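Search this forum Enter keywords Go

Sorting the bathroom bits into tubs – lids or no lids?

nultis49
Finally having a go at the creams and little boxes. I've got three plastic containers in a row on a white table, a big cream one, a bright yellow one next to it and one more.
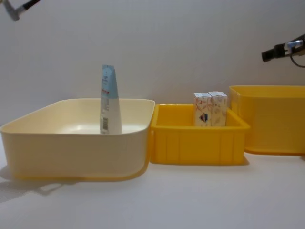
I'm standing tubes up on their caps so I can grab them quickly. Small cartons go in the yellow. No lids so far, do I need them?

bondex_moor
Lids, always! Mine went without for 2 months and the dust was grim. Also I'd lay tubes flat, they topple.

valderrama30
Disagree, lids are a faff. You stack things on top and then never open them again. And cap down is right – you get the last of the cream out.

nultis49
Leaning towards no lids then.

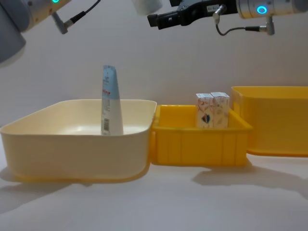

I'm keeping the cartons as well, the leaflets always go missing otherwise.

bondex_moor
Fine, but bin the boxes at least. They eat up all the room.

valderrama30
Keep the boxes! Expiry dates!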